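April 2, 2020. Bench notes, the white table, Arkton side of the room

Spent the first part of the day on the tabletop finish question, the glamorous end of the trade. Consuelo Llorente wants to know whether the matte white can live with being wiped down daily until May. My position is that matte white was chosen by someone who has never owned a crumb.

Wiped half the surface with the Bromine cleaner, 2 capfuls to the bucket. Marks from the old layout came off after roughly 18 passes. My elbow has filed a complaint. The MacLeish pads are better than the Bamham ones, which shed.

State of the table when I came back from lunch: one clear tumbler, empty, and a flat black strip, probably tape, lying to the right of it. Dark specks next to the strip. I have no idea what they are and I'm not going to taste them. 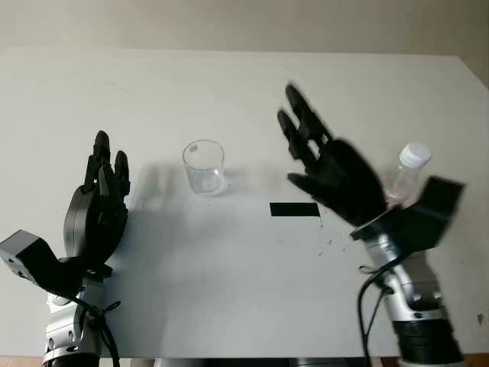
## To do

- Specks: pick up a few on clear tape before wiping, so Ishbel MacKinnon can look at them. She has opinions about dust.
- Black strip: peel if it's stuck, bin it either way. If it leaves residue, try warm water before anyone reaches for solvent.
- Tumbler: back to the kitchen, shelf 6. Clear glass on a white table is a fine way to lose a glass.
- Reorder pads, part 311. MacLeish only, please.
- Consuelo still owes me an answer on the edge sealant.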